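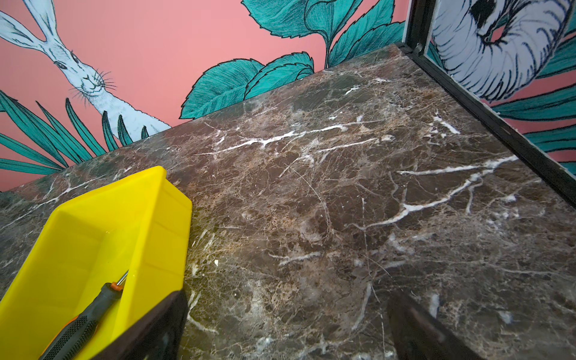
図1 濃い茶色の大理石と白い野うさぎの壁紙

カルシウム錠剤はどのくらいで崩れ、どのくらい溶けるのか
食品栄養ゼミ 課題研究報告書
作成:Afonso Vieira
提出日:2020年3月20日

はじめに

カルシウムのサプリメントを選ぶとき、多くの人はまずラベルの含有量を見ると思います。私もそうでした。数字が大きいほうを選べば得をした気分になります。けれども栄養化学の授業で「錠剤は溶けて初めて吸収の候補になる」という話を聞き、それからは店の棚の前に立つたびに、この粒は飲んだあとどうなるのだろうと考えるようになってしまいました。形も硬さも違うのに、ラベルの上では同じ「カルシウム」という一行にまとめられているのがどうにも気になります。

そこで今回の課題研究では、市販のカルシウム製品を酸性の液に入れ、崩れるまでの時間と、その後にどれだけ液に溶けたかを調べることにしました。高価な装置は使えませんでしたが、ビーカーの中で粒がふくらみ、ひびが入り、ふわっと広がっていく様子は何度見ても飽きません。地味なテーマだと友人には言われましたが、やってみるとこんなに面白いものはないです!

背景

サプリメントに使われるカルシウムにはいくつかの形があります。よく使われるのは炭酸カルシウムで、重さあたりのカルシウムの割合が高く、粒を小さくできるのが長所です。卵の殻や貝殻の主成分と同じ物質で、水にはほとんど溶けませんが、酸に触れると二酸化炭素の泡を出しながら溶けます。もう一つの代表がクエン酸カルシウムです。こちらは重さあたりのカルシウムが少ないため粒が大きくなりがちですが、胃酸が少ないときでも比較的溶けやすいとされ、食事と一緒でなくても飲みやすいと説明されることがあります。

ここで区別しておきたいのが「崩壊」と「溶出」という二つの言葉です。崩壊は、固まっていた錠剤がばらばらの粒や粉になること。溶出は、その粉から成分が液の中に溶け出すことです。崩壊が速ければ粉の表面積が早く増えるので、溶出にも有利になりそうです。ところが粉になっても溶けなければ、ただ底に沈んでいるだけになります。私は研究を始める前、この二つをほとんど同じ意味だと思っていました。いちばん勉強になったのはここかもしれません。

もちろん、人の体の中では小腸での吸収があり、ビタミンDの状態や年齢、一度に摂る量、ほかの食品に含まれるシュウ酸やフィチン酸なども関係してきます。ビーカーの実験で分かるのは、その長い道のりの入り口の部分だけです。この報告書でも「よく吸収される」という言い方はせず、「崩れた」「溶けた」という範囲で書いていきます。

目的と予想

目的は、剤形と成分の形が異なるカルシウム製品について、酸性の液での崩壊時間を比べること、そして崩れたあとの液に含まれるカルシウムの多い少ないを比べることです。

予想は次のように立てました。まず、噛んで食べるチュアブル錠は、噛まずに入れても柔らかいので最初に崩れるだろう。次に、カプセルは外側のゼラチンが溶けるまで時間がかかり、最後になるだろう。そして、早く崩れたものほどカルシウムも多く溶けるだろう。先に書いてしまうと、この予想は見事に外れました。でも、外れたおかげで考えることがたくさんできました。

使った製品

Harnum
炭酸カルシウムの硬い錠剤。白く、表面に薄いコーティングがあります。今回のなかでは粒が小さめで、指で割ろうとしてもまったく歯が立ちません。

Petberg
クエン酸カルシウムの錠剤。細長く、飲み込むにはすこし勇気がいる大きさです。表面はざらざらしていて、指に粉がつきます。

Teixeira
炭酸カルシウムのチュアブル錠。ヨーグルト風味で甘い香りがします。本来は噛んで食べる製品なので、丸ごと液に入れるのは正しい使い方ではありません。噛まずに飲んでしまった場合に近い条件として加えました。

Trululano
炭酸カルシウムの粉末を詰めたゼラチンカプセル。振るとさらさらと音がします。

どの製品も未開封のものを用意し、開けたあとは乾燥剤の入った密閉容器に入れておきました。1月に予備実験をしたとき、袋の口を開けたまま一晩置いた錠剤だけ崩れ方がはっきり違ってしまったためです。湿気を吸うことの影響は思っていた以上でした。

方法

液は穀物酢を水で薄めずに使いました。食酢は胃酸とは成分が違い、酸の種類も強さも同じではありません。ただ、手に入りやすく、扱いも安全で、家庭でできる崩壊の試し方としてもよく紹介されているので、まずはこれを基準の液に決めました。

ビーカーに酢を入れ、湯せんで37度にしてから、目の粗い茶こしに載せた試料を沈めました。茶こしを使ったのは、崩れ終わりを判定しやすくするためです。網の上に固いかたまりが残らなくなった時点を「崩壊」とし、そこまでの時間をストップウォッチで測りました。柔らかいゼリー状のものが網に残っていても、ガラス棒で軽く触れて芯がなければ崩壊したとみなします。カプセルの殻の切れ端も、かたまりには含めません。

かき混ぜ方はいちばん悩んだところです。最初は手でゆっくり混ぜていましたが、同じ製品なのに測るたびに時間がずれてしまいました。見ていると、待ちくたびれた後半ほど手の動きが速くなっているのです(自分では一定のつもりでした)。そこでマグネチックスターラーを借り、回転のつまみの位置にテープで印をつけて、毎回そこに合わせました。ばらつきはぐっと小さくなり、このときは本当にうれしかったです。

測定は製品ごとに繰り返し、結果には中央値を使いました。平均値にしなかったのは、途中で茶こしの縁に錠剤が貼りついて極端に遅くなった回があり、その一回に全体が引っ張られるのを避けたかったからです。貼りついた回も記録からは消していません。

溶けたカルシウムの比較には、崩壊試験が終わった液をろ過し、学生実験で習ったキレート滴定を応用しました。酢の酸が強いままだと指示薬の色の変化が見えないので、先に水酸化ナトリウム水溶液で中和し、さらに強いアルカリ性にしてからEDTA溶液を加えていきます。赤紫から青に変わるところが終点です。製品ごとに一粒の含有量が違うため、ラベルの量に対してどの程度の割合が溶けたかに直して比べました。なお、この滴定は指導の先生に見てもらいながら行い、保護めがねと手袋を使用しています。

追加で、同じ崩壊試験を酢の代わりに水でも行いました。酸がほとんどない条件でどうなるかを見るためです。

結果

崩壊時間

酢の中での崩壊時間(中央値)は次のとおりでした。

Trululano 9分
Petberg 11分
Harnum 16分
Teixeira 20分

カプセルのTrululanoが最も早く、チュアブル錠のTeixeiraが最も遅いという、予想とはちょうど逆の順番になりました。

Trululanoは沈めてしばらく何も起こらないように見えますが、殻の継ぎ目が柔らかくなると片側が開き、そこから粉が煙のように出てきます。同時に細かい泡が一気に立ち上り、液が白く濁ります。この瞬間がとにかくきれいで、見学に来たゼミの後輩からも歓声が上がりました。

Petbergは泡が出ません。炭酸塩ではないので当たり前なのですが、Harnumと並べて置くと違いがはっきりして、化学式で習ったことが目の前で起きていると実感できます。端から層がはがれるように薄くなり、最後に真ん中がほろりと割れました。

Harnumはコーティングが破れるまでが長く、破れてからは早いという二段階の崩れ方をしました。はじめのうちは表面のところどころから泡が出るだけで、あるところから急に勢いが増します。崩壊時間のかなりの部分はコーティングが占めていたことになります。

Teixeiraは表面から少しずつ痩せていきました。内側にひびが入らず、飴玉のように小さくなっていくのです。ほかの製品が「割れる」のに対し、これだけは「減る」という言葉のほうがしっくりきます。

溶けた割合

滴定の結果、ラベルの量に対して溶けた割合が最も高かったのはTeixeiraでした。続いてHarnum、Petberg、最後がTrululanoです。これも、早く崩れたものほどよく溶けるという予想に反しています。Trululanoのろ紙の上には、白い粉がはっきり残っていました。

水での試験

水の中では、TrululanoとPetbergは崩れましたが、Harnumは形をほぼ保ち、Teixeiraは角が丸くなった程度で止まりました。ろ液を滴定すると、炭酸カルシウムの製品ではほとんど検出できず、Petbergだけは少量ながら終点までにEDTAを必要としました。

考察

まず崩壊の順番についてです。チュアブル錠が遅かったのは、崩壊剤が少ないか入っていないためだと考えました。普通の錠剤には、水を吸ってふくらみ、内側から錠剤を押し広げる成分が加えられています。HarnumとPetbergの原材料表示を見ると、それに当たると思われるセルロース系の成分がありました。一方Teixeiraの表示の先頭は糖類で、そのような成分は見当たりません。歯で砕くことを前提にした製品なので、自力で崩れる必要がないのでしょう。試しにTeixeiraを乳鉢で軽く砕いてから入れると、かたまりはたちまち見えなくなりました。チュアブル錠はきちんと噛むこと。説明書きにある当たり前の一行に、ちゃんと意味があったわけです。

次に、崩壊が早いのに溶けた割合が低かったTrululanoについてです。私は測り方の影響が大きいと見ています。今回の滴定は「崩壊した時点」の液で行いました。つまり、早く崩れた製品ほど液に触れていた時間が短く、溶ける時間をもらえなかったことになります。Teixeiraは反対に、ゆっくり減っていくあいだずっと溶け続けていたので、崩壊が終わるころには溶出もほぼ終わっていたはずです。この点に気づいたのは滴定がすべて終わったあとで、しばらく頭を抱えました。本当は時間をそろえて液を取り、溶出の曲線を描くべきでした。したがって、溶けた割合の順番を製品の優劣として読むことはできません。

それでもTrululanoについては、もう一つ気になることがあります。粉が開いたカプセルの下で団子のように固まり、その表面から泡が出ている様子が何度か見られました。細かい粉はよく溶けそうに思えますが、固まってしまうと内側まで酸が届きにくくなります。ココアの粉がダマになるのと似ています。これがどの程度影響したのかは、時間をそろえた測定をしてみないと分かりません。

水での試験は、成分の形の違いが最も素直に出た部分です。炭酸カルシウムは酸がなければ溶けず、クエン酸カルシウムは水にもわずかに溶けるという教科書の説明と合っていました。胃酸の出方は食事の有無や年齢、飲んでいる薬によって変わると習いましたので、どの形が合うかは人によって違ってきそうです。とはいえ、胃の中は水だけになるわけでもないので、この結果から誰かに製品を勧めることはできません。薬を飲んでいる人は、自己判断で選ばずに医師や薬剤師に相談してください。

実験の限界

酢は人工胃液の代わりとしては不十分です。酢酸は弱酸なので、炭酸カルシウムと反応しても酸が少しずつ補われますが、塩酸を主成分とする胃液では様子が違うと考えられます。消化酵素も食べ物も入っていません。また、製品ごとに製造ロットを一つしか調べていないため、ロットによる差は見えていません。崩壊の判定も私の目と指先の感覚に頼っています。判定を後輩に頼んだ回もありましたが、芯があるかどうかで意見が分かれ、結局その回は二人で相談して決めました。動画を撮って後から判定する方法のほうがよかったと思います。

中和の操作にも反省があります。酢の量が多かったので大量の水酸化ナトリウム水溶液が必要になり、液が薄まって終点の色が見づらくなりました。ろ液の一部だけを取って滴定すれば済んだ話で、途中からそのように変更しています。変更前の値は比較に使っていません。

今後やってみたいこと

何よりもまず、一定の時間ごとに液を取る溶出試験です。崩壊時間の中央値が出そろった今なら、どの時間帯を細かく見ればよいか見当がつきます。次に、pHを段階的に変えた塩酸を使い、Petbergと炭酸カルシウムの製品の差がどこで広がるのかを調べたいです。さらに、おかゆや牛乳を混ぜたときの変化も見てみたいのですが、牛乳はもともとカルシウムを含むうえに酸で固まるので、滴定の前処理から考え直す必要があります。難しそうですが、考えているだけでわくわくします。

Harnumのコーティングについては、表面を紙やすりで軽く削ったものと、そのままのものを比べる実験を計画しています。崩壊時間のうちどこまでがコーティングの分なのかを分けられれば、先ほど書いた二段階の崩れ方をもっときちんと説明できるはずです。試料はまだ残っており、密閉容器の乾燥剤を取り替えて保管してあります。

謝辞

滴定の手ほどきをしてくださった指導の先生、スターラーを快く貸してくださった隣の研究室の皆さん、そして酢のにおいが充満した実験室で最後まで一緒に泡を眺めてくれたゼミの仲間に、心から感謝します。換気扇の下の席はこれからも空けておいてください。続きの実験で、また酢を使います。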